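The Tablecloth Table: Snacks, Bakes and Wrapped Things from the Jullwood Food Swap

Every November the big hall at Jullwood fills up with jars, tins, loaves and things in paper bags, and every November I come home with far more than I took. This page is my gallery from the latest swap. I've kept the notes short because I know most of you come for the food, but I couldn't resist a line or two on each table, and then I couldn't resist a few more on the recipes I begged from people on the way out.

If you've never been to a food swap, the idea is wonderfully simple. You bring something you made, you set it out, and you trade it for something somebody else made. No money changes hands. I took 30 small jars of plum chutney and went home with none of them, which made me very happy (and made my shoulders happy too, because chutney is heavy!).

We had 74 people signed up, the most Jullwood has seen. Swappers drove in from Tastthorpe and Bridell, and one family came over the hill with a whole cooler of dumplings that were gone before I'd even found a place for my coat. I'm still thinking about those dumplings. If you're reading this and you made them, please write to me.

The bread end of the hall

Rye, seeded rye, a very tall white loaf and a potato bread so soft that people kept pressing it with one finger. Ľudovít Sokol brought his caraway rolls again, and he brought them warm, wrapped in towels inside a picnic basket. I traded two jars for six rolls and I think I got the better deal. He bakes them with a spoonful of lard in the dough and a long overnight rise, and he says the seeds should go in whole. I tried grinding them once. He's right.

The snack tables

My favorite stretch of the whole afternoon! Granola, spiced nuts, seed crackers, popcorn with brown butter, and all kinds of small sweet things wrapped up one by one so you could slip them in a pocket. I love that people take trouble over the wrapping. A bit of film and a paper strip, and a homemade snack looks like a present.

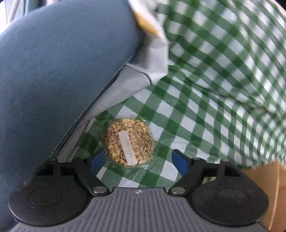
A round snack in clear wrap with a white paper label across it, on the green-and-white gingham.

I'm a sucker for anything round, golden and flecked with brown, and it set me off making my own the minute I got home. My version uses puffed rice, chopped almonds and oats, with 300 grams of the dry mix to a small pan of honey and butter cooked until it foams. Stir it all together fast, press it into greased muffin rings with the bottom of a glass, and bake until the edges go dark gold. They need to cool all the way in the rings – I have lost several good ones to impatience. Wrapped tightly they keep for a week, though mine have never lasted long enough to test that properly.

Gingham, by the way, is the best thing you can put under food. Green and white especially. Everything golden looks more golden on it, and crumbs shake right out the back door.

Pickles and jars

Carrots with dill, green beans standing up straight like pencils, beets, and a hot pepper relish from Bridell that made my eyes water in the nicest way. The relish has apple in it, grated in near the end, and the sweetness comes through just before the heat. I've been putting it on eggs all week.

The pear butter deserves its own mention. It was thick, nearly brown, cooked down with cardamom and a strip of lemon peel, and I've asked for the recipe twice now. I'll add it to this page when it comes.

The sweet corner

Poppy seed slices, ginger cookies, a tray of walnut crescents and a plum cake cut very small so it would go further. The bakers from Tastthorpe always share a table and always bring too much, bless them. I came away with a tin of the crescents and a promise that next year there will be honey cake.

For next time

The sign-up sheet goes on the hall door in early fall. Bring at least ten of whatever you make, put the ingredients on the label, and write it a little bigger than you think you need to. Bring a bag with a flat bottom too. Mine had a round one, and the plum cake rode home upside down, and I ate it with a spoon at the kitchen counter.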